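Section 4. Setting up the Cosgrove shelf with baskets

This section is valid for Cosgrove shelves delivered after January 1, 2019. If your shelf is older, the wall brackets have a different shape and you must follow the sheet which came in the box with them. The part about the baskets (4.4 and further) is the same for all shelves.

Please read the whole section one time before you start. Keep it together with the paper bag of spare screws.

4.1 Before you start

You need a screwdriver with cross head, a drill, a spirit level, a pencil and a soft cloth. A rubber hammer is useful but you can also work with a normal hammer and a folded towel. The small flat key for the Grinden brackets is in the bag with the screws. It is easy to throw it away with the packing, so please take it out first and put it on a safe place.

Open the long carton on the floor and use the carton itself as a mat. The side panels are finished on the outside only, and the finish can get scratches from sand or from a screw which lies under it. Put the panels with the raw side down.

The shelf must be set up by two persons. One person can do the lower part alone, but the lifting and the fixing to the wall are not safe without help.

Check that you have:

Side panels, left and right
Top board and bottom board
Loose shelves, 6 pieces
Back strip
Shelf pins, in the small clear bag
Long screws, with cover caps
Grinden wall brackets, 2 pieces, with flat key
Felt pads for the feet

The baskets are packed separately and may come on another day than the shelf.

Note: The screws and plugs for the wall are not included. The right plug depends on your wall, and the shop where you buy them can tell you which one to take. For a hollow wall you need special plugs. Do not use the plugs for brick in a hollow wall, even if they seem to hold at first.

4.2 Choosing the place

Keep a free space of 300 mm between the shelf and any radiator, stove or heating pipe. Wood and wicker both become dry near the heat, and dry wicker breaks.

The floor should be flat. On a thick carpet the shelf will lean a little to the front, also when you have used the brackets correctly. If you have only a room with carpet, put a flat board under the feet before you measure for the brackets, and not afterwards.

Strong sun through a window makes the color of the boards lighter. It is not a fault and is not covered by the guarantee. Turn the baskets from time to time if they stand in the sun, so the color changes equally on all sides.

Caution: Do not set up the shelf in a bathroom, in a laundry room without window, or against an outside wall which feels damp to the hand.

Caution: Before you drill, find out where the electric cables and the water pipes go. If you do not know it, ask the owner of the building or an electrician.

4.3 Building the shelf

1. Lay the left side panel on the carton with the row of holes upward.

2. Put the bottom board upright in the groove at the lower end. The finished edge of the board must look to the front. Drive in the long screws from outside, but do not make them tight yet.

3. Do the same with the top board. At this moment the parts will move when you touch them, and it is normal.

4. Lay the right side panel over both boards and press it down until the boards sit in the grooves. If one of them does not go in, do not use force on the panel. Loosen the screws of step 2 a little and try again.

5. Put in the screws on the right side.

6. Slide the back strip into the slot behind the top board. The side with the printed arrow goes to the wall, with the arrow up.

7. Now make all the screws tight, always a little on one side and then a little on the other. Stop when the head of the screw is level with the wood. If you turn more, the wood around the head will be crushed.

8. Stick the felt pads on the feet. The feet must be free of dust.

9. With two persons, raise the shelf and bring it to its place. Hold it by the side panels. Never lift it by the top board.

10. Press the cover caps on the screws. Wait with this step if you think that you will move to another home soon, because the caps are difficult to take off without damage.

Fixing to the wall

1. Hold the spirit level on the top board and then on one side panel. Correct with a thin piece of card under the feet if necessary.

2. Screw the Grinden brackets to the back strip, one at the left and one at the right. The long slot goes to the wall.

3. Mark the holes on the wall with the pencil, through the middle of the slot.

4. Move the shelf away, drill, and put in the plugs. Clean up the dust before you bring the shelf back, or it will go under the felt.

5. Screw the brackets to the wall and lock them with the flat key. You should hear a click. If you hear no click, the bracket is not closed, also if it looks closed.

Warning: The shelf must not be used without the brackets. A child who climbs on a shelf which is not fixed can be hurt very badly. This warning counts also for the time between building and drilling, so please do not leave the shelf standing free during the night.

4.4 Unpacking the baskets

The Clotumard baskets travel one inside the other, with paper between them. Pull them apart slowly and keep them straight. When a basket sticks, turn the whole pile on the side and work the paper out first. Do not pull with all your strength on the rim. The rim is braided by hand and it is the part which takes the longest time to repair.

New wicker has a smell of grass and sometimes a little of smoke. Leave the baskets open on a table in a room with fresh air until the smell is gone. In winter this can need some days. Do not put perfume or room spray in them, as the liquid leaves spots.

Small ends of the strands can stick out inside. Cut them with nail scissors close to the weave. Do not pull them. Then go over the inside with a dry cloth, and if the cloth remains hanging somewhere, there is still one end to cut.
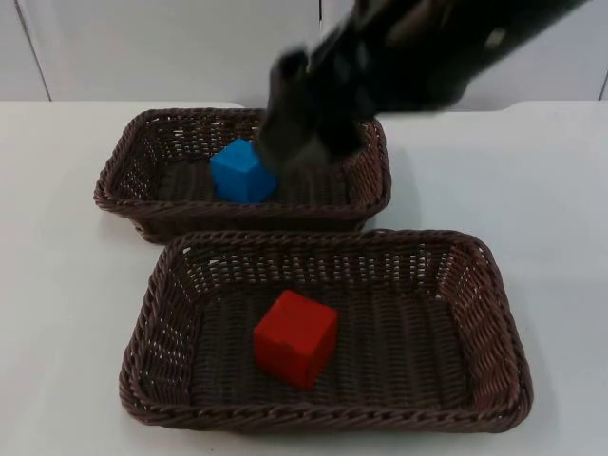

When the inside is smooth, decide which baskets need a lining. For toys, wool, and clean socks no lining is needed. For thin cloth, tights, or knitted things with an open pattern we recommend the cotton lining from Minurmont, which you can order in the same sizes as the baskets. Wash the lining one time before use, separately, because it becomes a little smaller in the first wash. It is made somewhat too large for this reason.

4.5 Putting in the shelves and the baskets

1. Put the shelf pins in the holes. Each shelf needs a pin at every corner, and the pins must be at the same height. Count the holes from the bottom and not from the top.

2. Lay in the lowest shelf first and work upward.

3. Put one empty basket on each shelf and check that your hand fits between the rim and the shelf over it. If you must bend your hand, move the upper shelf one hole higher.

4. Push the basket back until it touches the back strip or the wall, then pull it to the front a little. Wicker which rubs on the wall leaves brown lines on light paint.

5. Fill the baskets with the heavy things low and the light things high.

Note: A basket is not a drawer. It has no stop, and it will come out completely if you pull it. Use both hands for the baskets above the height of your shoulders.

For a family with small children it works well to give the lowest shelf to the children and to leave it without labels. They remember the place better than the word. For all other shelves, a paper label on a string through the weave is enough. Do not use sticky labels on wicker. They fall off after some weeks and the glue stays.

Do not keep in the baskets:

Potatoes, onions or fruit
Wet umbrellas, swimming clothes, garden gloves
Batteries, matches, lamp oil
Anything with open ink or paint

4.6 Care

Boards. Wipe with a cloth which is a little damp, then with a dry one. Dish soap is allowed if you take only a drop. Do not use cleaner with sand in it and do not use furniture oil on the finished side.

Baskets. Take out the dust with a soft brush or with the brush part of the vacuum cleaner on low power. For a spot, use lukewarm water and a cloth, and let the basket dry on its side in the shade. A hair dryer makes the strands hard. When the air in your home is very dry, you can spray clear water very thinly on the outside, for example in March, when the heating has been on for many months. The strands will make small noises when they take the water.

Brackets. Check every half year with the flat key that both are locked. Do the same check after you have moved furniture in the room.

4.7 If something is not right

The shelf moves from side to side. The screws of step 7 are not tight, or the back strip is not in its slot. Take out the baskets before you look for the reason.

A shelf board rocks. One pin is in the wrong hole. Lift the board and count the holes again.

The basket has changed its form. Make it damp all over with a spray of water, press it back with the hands, and put books inside with a towel around them until it is dry. The form comes back in most cases, but the corners may stay a little round.

White points on the wicker. It can be mold. Take the basket out, brush it outdoors, and let it stand in dry air. Look also behind the shelf and feel the wall. If the wall is damp, the shelf must go to another place.

A strand is broken. Put the end back under the next strand and fix it with a drop of wood glue. For a broken rim, write to the Clotumard repair service at the address on the delivery paper, and send the measure of the basket from rim to rim. Please do not send the basket before you have an answer.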